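Skyrme completes first stage of network cabling renewal at Homdale site

Flerosley, May 21, 2024

Skyrme, the structured cabling contractor, has completed the first stage of the cabling renewal at the Homdale business park outside Flerosley. The work covers 67 tenant units in 2 buildings and replaces copper cabling installed when the park first opened.

The existing cable was tested over the winter. Links in the older of the buildings showed high return loss and, on the longer runs, crosstalk above the limit set in the site specification. Several had been extended at ceiling level with in-line couplers, a method the specification no longer allows. All such links have been taken out of service and replaced with continuous runs from the floor cabinet to the outlet.

New horizontal cabling is unshielded, with a shielded type used where the route passes the lift motor room. No permanent link is longer than 55 metres, which leaves a wide margin for patch cords at both ends. Cables are colour coded by service. Blue is used for tenant data, grey for voice and door entry, and yellow for building control.

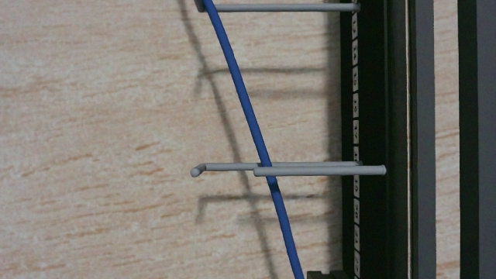 A blue cable against a wood-grain surface, with rack structure to the right.

Each link has been tested in both directions after termination. Results are held by the site office in electronic form and will be released to tenants on written request. Labels at the outlet and at the cabinet carry the same reference, made up of the building letter, floor, cabinet and port. Handwritten labels are not accepted under the specification and were replaced wherever they were found.

Bend radius was checked by inspection at every change of direction. Cables leaving the overhead tray are carried in a smooth curve and are fixed with hook-and-loop ties. Plastic ties have been removed from existing bundles, some of which had been pulled tight enough to mark the sheath.

Cabinets are supplied by Uvholm and are fitted with front and rear vertical cable managers. Floor cabinets are locked, and keys are issued by the site office against a signature. Tenants who keep their own equipment in a shared cabinet are asked to confirm the rack position and power load in writing before the second stage starts.

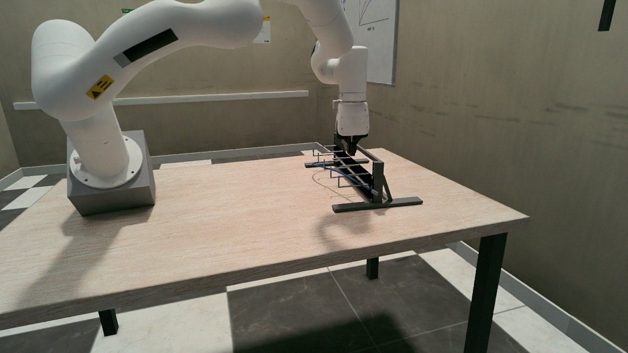
A white robotic arm at a rectangular wooden table.

The second stage will replace the backbone between the buildings with single-mode fibre, laid in the existing duct. The present multimode link will stay live until the new one has been accepted. Work is planned for October and will be carried out outside office hours. Each tenant will receive notice of the changeover period, during which external data services will be interrupted.

Old copper cable removed from the ceiling voids is being stripped and sent for recycling.

Requests for test results, outlet schedules or cabinet access should be made to the Homdale site office, quoting the unit number.

Ends

Notes to editors

Skyrme designs, installs and tests copper and fibre cabling for offices and light industrial premises.

Uvholm makes cabinets, trays and cable management parts.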